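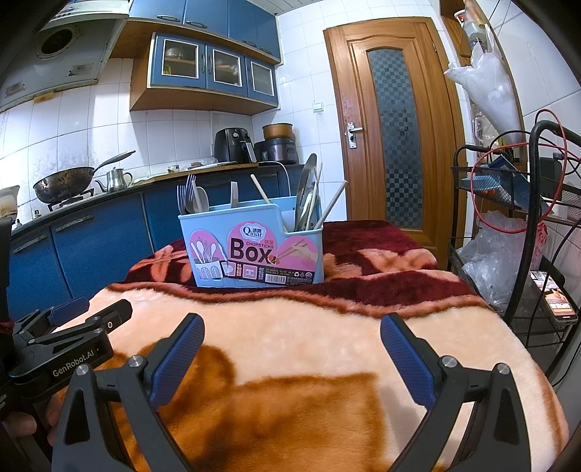

The cutlery box setup: gripper in hand, chopsticks and forks in the caddy, blanket over the table.

How to get started with a rented Jilorent handheld gripper

Posted Friday, February 12, 2021

I've had the Jilorent starter hire for a fortnight now and a few of you wanted to know how I set mine up, so I've written it all out (grab a tea, I do go on a bit). You hold the gripper yourself, do an ordinary job with it, and the recordings go off to teach a robot arm the same job. I took the two-gripper package, and I'd say go for that one if you can, as so many kitchen jobs want a second hand!

Before you start

Charge everything the night before. The Diso app, the one that comes with the hire, sulks below 26 per cent and won't let you begin a session, and I lost a whole Saturday morning to that. Then make 800 MB of space on your phone for the first task pack.

Pick your spot. I work in the kitchen with a plush blanket spread out as the work surface. The Jilorent booklet suggests a plain mat, but I like the blanket much better – things land softly on it, and a dropped fork doesn't make me jump out of my skin.

Setting up the cutlery task

1. Open Diso, choose Tôn (that's the name of the tidying pack) and tap the cutlery box.

2. Put your box down where you can reach it from both sides. Mine's a light blue plastic caddy meant for chopsticks, and any open-topped one with a bit of weight to it should do.

3. Pop in a mixture of things. Forks, a plastic spoon, long wooden chopsticks. Thick handles first if you're new to it, thin ones when you feel brave.

4. Squeeze the gripper open and shut a few times before you press record. The blue pads should face each other squarely.

5. Come in slowly from above, with the pads either side of the handle you want. 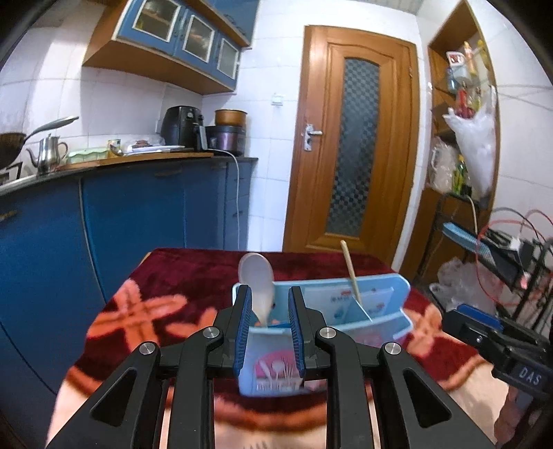 6. Close gently, wait a beat, then lift straight up. I kept wanting to twist my wrist and drag the handle out sideways, and the whole box came along for the ride.

7. Put the piece down, open the gripper fully, and stop the recording.

What I think of it so far

The grip is lovely. The weight less so, and my forearm knew all about it after the first evening. I also tried the Porkis kit last May and found its trigger far too stiff, so Jilorent wins there by a mile. The booklet is poor, mind you, and the page on pairing 2 grippers is missing a step: switch the left one on first, wait for the beep, then do the right.

The full Tôn pack asks for 1000 recordings. I do mine in short bursts after supper, with the radio on.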